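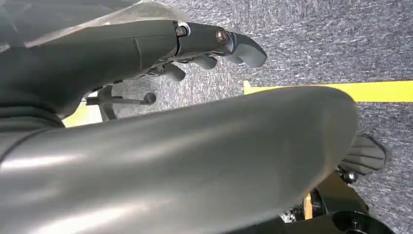 How often should you oil a wooden cutting board?

Once a month if you use it daily, every other month if not. More in winter when the heat is on and everything dries out.

Quick notes, typing this between loads of dishes.

Food grade mineral oil only. Olive oil goes rancid and then the board smells like an old purse. I get the Kurnance bottle, lasts me till December usually.

Wash first, stand it on edge overnight. Oil on a damp board just sits there. Warm the bottle in a bowl of hot tap water, 2 minutes, soaks in way better.

Pour, rub with an old T-shirt, both sides, dont forget the ends. Ends drink the most. Leave it 8 hours, wipe off whatever is still shiny.

Onion smell: coarse salt and half a lemon, scrub, rinse, dry right away. Works on garlic too. Fish, sometimes.

Fuzzy surface? 220 grit went on too hard for me, start gentle. Fine sandpaper, with the grain, then wipe and oil agian.

Never the dishwasher. Never soaking in the sink. My big Clarberg board split right down the glue line that way and glue didn't hold.

Board rocks on the counter: damp dish towel underneath. Warped a little, lay it hump side up on a flat towel for a day or two.

Knife handles and wooden spoons next, same oil, same rag.

Posted January 14, 2022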